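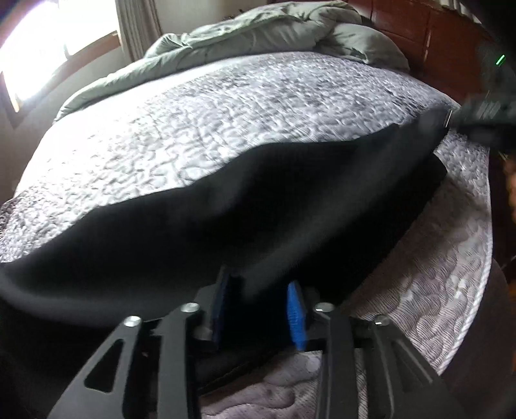 Call for Makers: Winter Residency at Shakya

Hi, I'm Murray Baxter, and I run the textile and fiber side of things at Shakya, a shared studio and small gallery in an old shoe warehouse. Every January we open the place up to visiting artists for 11 weeks, and I'm looking for the next bunch right now!

We have room for eight people this time. Last winter we only had space for five, but we've since taken over the back half of the second floor (goodbye, mystery filing cabinets), so there are three more benches and a much better dye sink.

Who I'd love to hear from

Weavers, quilters, basket makers, felters, lace people, embroiderers, anybody who spends their days with thread or cloth or something bendy. I'm also happy to look at mixed work. One of my favorite residents ever was a ceramicist who spent the whole stay stitching into unfired clay. Most of it fell apart and she went home thrilled.

You don't need a degree. You don't need a gallery. You do need to have been making things seriously for a couple of years, and you need to be okay working in a room with other people in it, some of whom hum. I hum.

What you get

Your own bench and a wall to pin things on, plus keys so you can come in whenever you like. You can use both floor looms, the three sewing machines, the steamer and the big cutting table. There's a stipend of $1,148, paid in two parts, and a materials budget of up to $100 on top of that (keep your receipts, please, I beg you). We can't offer housing, but I keep a list of folks in the neighborhood who rent out rooms, and I'll send it to anyone who gets a spot.

Valtteri Lappalainen will be teaching natural dyeing again and residents get in free. He's also the person to ask about the looms – I can thread one, but he can fix one.

At the end we put on a group show called Rendow in the front gallery. It stays up for a month. Finished work is great, half-finished work is fine, and we take no commission on anything you sell.

What I ask of you

Plan on being in the studio at least three days a week. You'll also give one open studio afternoon, from 2 to 5 p.m., when visitors wander through and ask how long everything took. And everyone takes a turn on sink cleaning. The rota goes up the first morning.

How to apply

Send me up to six photos of your work and a page or so about what you'd like to try while you're here. Write it the way you talk! I read every one of these myself, usually in one sitting with a pot of coffee, and the stiff ones all blur together. If writing isn't your thing, a voice recording is fine – keep it under ten minutes.

Please don't mail actual pieces. I'd feel terrible if something got lost.

Applications close at the end of October and you'll hear from me by the middle of November either way. Drop them at the front desk, or use the form on the Shakya site and pick "Winter Residency" from the menu. Questions can go through the same form, marked for Murray.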